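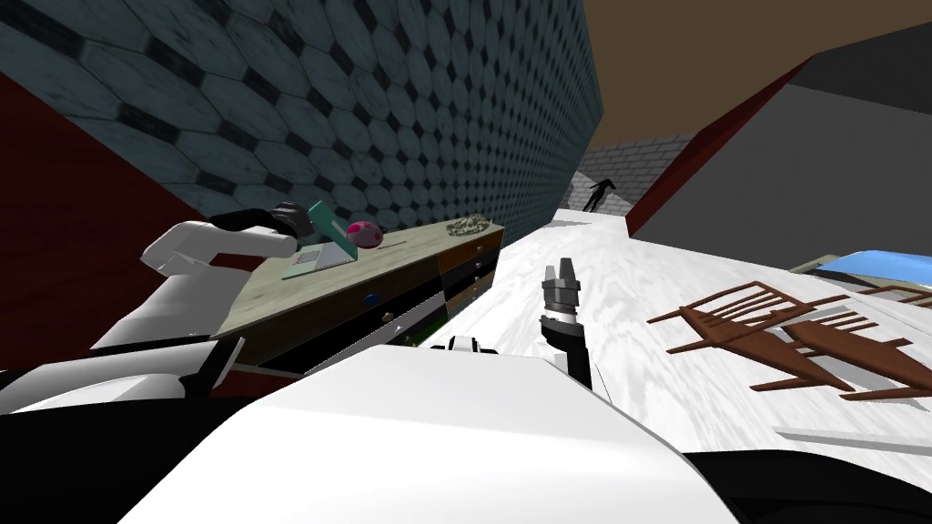

Vuline Thyroid Notes - data card

Version of May 29, 2026. Maintainer: Murali Alva.

Summary

Vuline is a set of 2,809 short clinic notes on adults treated for an underactive thyroid. Each note is paired with the blood results from the same visit. The set was built to test software that pulls dose changes and symptoms out of free text. It is not a treatment guide and should not be used to set a dose for anyone.

Contents

notes.csv - one row per visit, with the note text and a visit key
labs.csv - TSH and free T4 results, joined on the visit key
labels.csv - symptom and dose labels
splits/ - lists of visit keys for training and test
CHANGES - edits between releases

The training split has 2,000 visits. The remaining visits are the test split. All visits from one patient are kept in the same split.

Source

Notes come from the outpatient clinic at Brenitz and were typed by the treating doctor or nurse. Only visits with a TSH result drawn on the same day were kept. Visits during pregnancy were left out, as target ranges differ and the label scheme does not cover them. Notes on patients with a history of thyroid cancer were also left out.

Labels

Two readers labeled every note on their own, using the Mosoti labeling tool. Where they disagreed, a third reader chose between the two answers and could not enter a new one. Symptom labels cover tiredness, weight gain, feeling cold, dry skin, constipation, hair loss and low mood. Each is marked present, absent or not mentioned. "Not mentioned" is the default and must not be read as absent.

Dose labels are raised, lowered, kept, started or stopped. A change of brand at the same strength is labeled kept. If the note gives a plan that depends on a later test ("raise if TSH still high"), the label is kept and the column dose_conditional is set to 1.

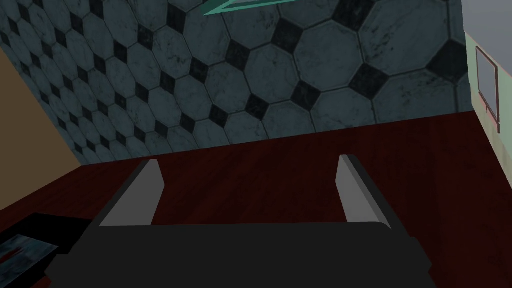

Known problems

- 192 notes have a free T4 field that is blank. The test was not ordered at those visits. Do not fill the gaps with a mean.
- TSH values below the lab's reporting limit are stored as text with a leading "<". Most CSV readers will turn the whole column into strings.
- Two lab methods were in use. The column method tells them apart. Free T4 values should not be compared across methods.
- Some notes were copied forward from an earlier visit. Symptoms in these may be out of date - the labels follow the text as written.

Privacy

Names, addresses, record numbers and phone numbers were removed with Livix and then checked by hand. Visit dates are shifted by a fixed amount per patient, so the time between visits is correct but the season is not.

Changes in release 4

The April release had wrong units on part of the free T4 column. All values are now in pmol/L. Scores computed on symptom labels alone are not affected.

Contact

Send label errors to Murali Alva with the visit key and the column name. Requests for the unshifted dates will be declined.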